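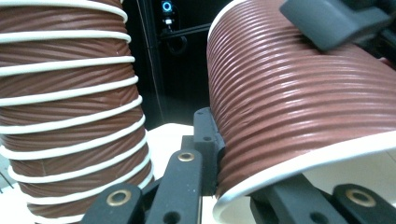

Hand-held gripper with a ribbed paper cup, beside the cup stack.

About Grallita

Grallita is a small research company working on robot manipulation of light, thin-walled and nested objects. We develop methods for teaching a robot from demonstrations that people give by hand, with no robot present. Our main product is a training and evaluation method. We also license the software that runs it.

The company was founded by Yuk-lan Fu, who still leads the technical work. It grew out of a packing line project at Markico, where a conventional suction tool handled cartons without trouble and failed on paper cups. The walls flexed, the seal was lost, and the cups that were picked up often came with a second one inside. The project closed, but the cup problem was kept as a test case and has remained one of our standard tasks.

What we work on

A nested stack is awkward for three reasons. The contact between neighbouring cups is hidden from the camera. The force needed to part them varies from cup to cup. The wall will crease before a rigid gripper registers much resistance. Ribbed outer walls add a further difficulty: the ridges catch the light and produce repeated edges, and a vision model trained on smooth cups tends to place the rim one cup too high or too low.

Our approach is to record demonstrations with a hand-held gripper that carries its own camera. The operator works at an ordinary table and feels the load directly through the linkage. The jaw opening is logged alongside the video. The same jaw geometry is fitted to the robot arm, so the view at training time and the view at run time match closely and no separate calibration target is needed in the workspace.

The policy is trained in 2 stages. The first learns the approach and the grasp from all recordings, including those of unrelated objects. The second is trained only on the short interval between first contact and separation. We found that sampling this interval more densely had a larger effect than adding further demonstrations of the whole task. The operators are asked to vary the tilt of the cup from one attempt to the next — a fixed wrist angle gives tidy data and a poor policy.

A result, and its limits

In our June trials, a policy trained on 65 demonstrations of the cup task was run on 4 stacks it had not been trained on, with 20 attempts on each. An attempt counted as a success only if a single cup was removed, the stack stayed standing and the wall of the removed cup showed no new crease. The two-stage policy met all three conditions more often than the single-stage version on every stack. The gap was widest where the stack leaned.

The remaining failures were mostly double picks. The camera cannot see a second cup that is fully seated inside the first, and jaw opening alone does not reveal it. We are testing a short pause and a slight rotation after separation, which brings the open mouth of the cup into view. This makes each cycle slower, and we do not yet regard it as a solution. The method has not been tested on cups with lids, or on waxed walls.

How we work

Each task has a written protocol before any recording starts. The protocol fixes what counts as success, how the objects are laid out and when a recording may be discarded. Discarded recordings are kept and listed with the grounds for removal. Evaluation is carried out by someone who did not train the policy under test.

We do not tidy the background between sessions. Cables, cabinets and indicator lights stay where they are, and table position and lighting are changed on purpose. A policy that depends on a clean backdrop is of little use to the people who license our work.

Partners

Kedia machines our jaw parts and linkages. Retamal runs our software on a sorting cell for food-service packaging and sends us its failure logs, several of which have become test cases. Both arrangements are long-standing.

Visits and enquiries

We accept visits from research groups and from firms with a specific handling problem. Please send a sample of the object first, preferably a full sleeve or stack in its original packing. Protocols for completed tasks are available on request. Recordings are shared under a separate agreement.

Page last revised 22nd March.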